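A morning at the Rerkuvgate open day

I had meant to go last year and missed it, so when the notice went up again in June I put my name down straight away, and on the Monday I was at the gate before they had even got the sign out. Rerkuvgate is the old mill site on the far side of the river. The date over the main arch is 1799, though you have to stand well back in the car park to read it, and the stone is so worn that the last 9 could be almost anything. These days the long building is let out in units, and for the open day most of the tenants leave their doors open and let you wander in and ask whatever you like, which I did, at some length.

I started at Plenanach, who make oatcakes and shortbread on the ground floor. The smell reaches you long before the door does! They were between bakes, so we were taken along the cooling racks and given a broken piece each (the broken ones taste better, I have always said so), and a very patient woman in a blue hairnet explained how thin the dough has to be rolled and what happens to the edges if it isn't. A tray holds 984 of the small savoury biscuits they do for cheese boards, a figure she gave with real pride. I bought two boxes and ate a good part of one on the stairs.

Up those stairs is Uretti, the bookbinders, and I could have stayed there all day. There was a wall of marbled papers, and a guillotine with a great iron wheel that they wouldn't let any of us near, quite rightly. Unit 7, next door, was locked, with a note saying back at eleven – it was still locked at noon.

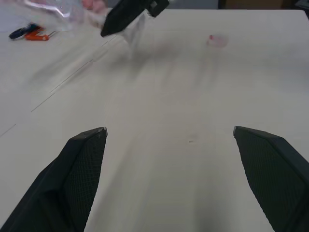

Packing was what I had really come for, having spent a good many years of my life wrapping things for a craft stall and never once getting the tape straight. Carvalho have the top floor, and their business is the clear film and wrappers that go round other people's goods, the Plenanach boxes included. I had expected great rolls and a lot of noise, and there is some of that at the far end, but the part I liked best was the white table. It is a lovely plain surface, pale and faintly greyish, with thin straight lines running across one side and hardly a speck on it, and against all that white the clear plastic shows only as a bit of gloss, so that I had to look twice to find it in the black gripper. I know that feeling from my own kitchen table, where I have lost the end of the cling film more often than I care to say.

The man showing us round let us feel the different weights of film, from one that crackled like a crisp packet to one so soft it clung to my sleeve all the way to the tea room. He told us they can supply up to 2 miles of it on a single roll, and somebody's little boy wanted to know if it would reach his school. It would, with plenty over.

Tea was in the old counting house, with scones, and there was a proper queue by then. If you go next time, wear flat shoes for the top stairs, and take cash for the oatcakes, as the card machine was having one of its mornings.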